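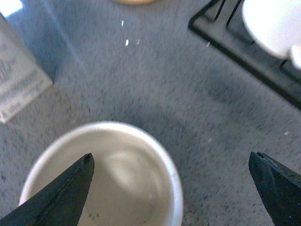 Young adults who fall ill with a winter stomach virus usually stay at home and look after themselves, and very little of what they do reaches a surgery's records. Our questionnaire therefore asked about the days of illness in household terms. Drinks were recorded by the glass and food by the bowl, meaning a round white bowl like the one in Figure 1, and respondents were asked to answer in halves if a whole one was too much. Earlier surveys in the district had asked for millilitres and grams, and many of those answers were left blank.

**Figure 1.** Round white bowl, seen from above.

### 3.2 Setting and recruitment

The study was carried out in Grurnundale, a university town with a large number of shared rented houses and two blocks of student rooms, Wurkanell and Camenzind. Invitations went to 2209 people aged 18 to 29 who were registered at an address shared with at least two unrelated adults. The letter gave a link to the questionnaire and a paper copy could be asked for by telephone. One reminder was sent. We received nearly 1000 completed questionnaires, most of them online.

People could take part whether or not they had been ill. Those who reported vomiting or diarrhoea during the previous winter were taken to a longer set of questions about the illness, the people they lived with and what they did about work or study. Everyone else answered a short set on what they thought they would do. The two groups are kept apart in all that follows, as stated plans and remembered behaviour are different kinds of answer.

The online form was built in Plusent, which the local health office already used for its patient feedback. It did not let us show the questions about housemates once for each housemate, so respondents gave a single answer for the whole household. This is a weakness, and we return to it in Section 5.

### 3.3 Interviews

At the end of the form, respondents could leave a telephone number if they were willing to talk to us. From these we chose 24 people, aiming for a mix of students and workers and of large and small households. Gertraud Reisinger carried out all the interviews by telephone, working from a topic guide that began with the first day of illness and moved forward in time. Interviews were recorded with permission and typed up in full. Two of the authors read every transcript separately and then agreed a list of themes.

The topic guide was changed once. In the early interviews people talked at length about the bathroom and hardly mentioned the kitchen unless asked. We added a direct question about who cooked, who washed up and whether the ill person used the kitchen at all. The people interviewed before the change were telephoned again and asked this question on its own.

### 3.4 What people did while ill

Most respondents who had been ill said they told at least one housemate on the first day. Fewer told the whole house. In the interviews the usual reason was embarrassment, though several people said they had simply assumed it was something they had eaten. "I blamed the takeaway," said a bar worker living in a house of five. "Then my housemate got it, and she hadn't had any."

Going back to work too early was common among those in paid jobs. The advice in the invitation pack was to stay at home for 48 hours after symptoms stop, and many respondents said they had not known this. Those who had known were still likely to return early if they were paid by the shift. Students missed fewer classes than we expected, partly as lectures could be watched from home.

Cleaning followed a similar pattern across households. Toilets and basins were cleaned soon after someone was ill, often by the ill person, and usually with whatever product was in the house. Door handles, taps and fridge doors were mentioned much less. Few respondents could say whether the product they used contained bleach. Alcohol hand gel was often used in place of soap and water, and interviewees were surprised to hear that it works poorly against norovirus.

Meals were the least planned part of the illness. Respondents living at Wurkanell, where kitchens are shared by a corridor, mostly kept to their rooms and ate dry food they already had. At Camenzind, where the flats are smaller, it was more usual for a flatmate to cook. Interviewees spoke warmly of this help. Only 4 of them recalled any talk of keeping cups and cutlery separate, and in each case it was the ill person who had raised it.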